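05/12/2025

Spent most of the morning on next year's equipment list, so not much bench time. Quyên wants the numbers before she talks to Nellon and I'd rather she had something better than my scribbles.

Grippers first. Monti will do spare finger sets in packs of 10, which sounds like heaps until you remember what we went through in September. I've put down two packs. Burkulel came back cheaper on the fingers but their mounting plate is a different pattern, so we'd be machining adaptors – no thanks, not again!

Second arm: still parked. Giorgia reckons we should lease from Grarkico for a term and see whether the sorting work fills it. I'm coming round to that (the purchase quote made my eyes water). Lease needs a deposit of 2000 and a decent bench to bolt it to, and our white one is already spoken for.

Small stuff is where the budget always leaks. Baskets, tape, play fruit, paper for labels, it all adds up. I went back through the receipts and we're at more than 108 dollars on bits like that, all out of petty cash. Giving it its own line this time.

To do: chase Monti for a written quote, ask Giorgia about lease insurance, measure the doorway.

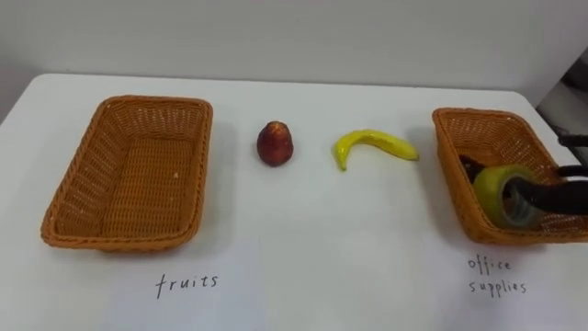 Sorting task, tape roll in the office supplies basket, fruit still to go.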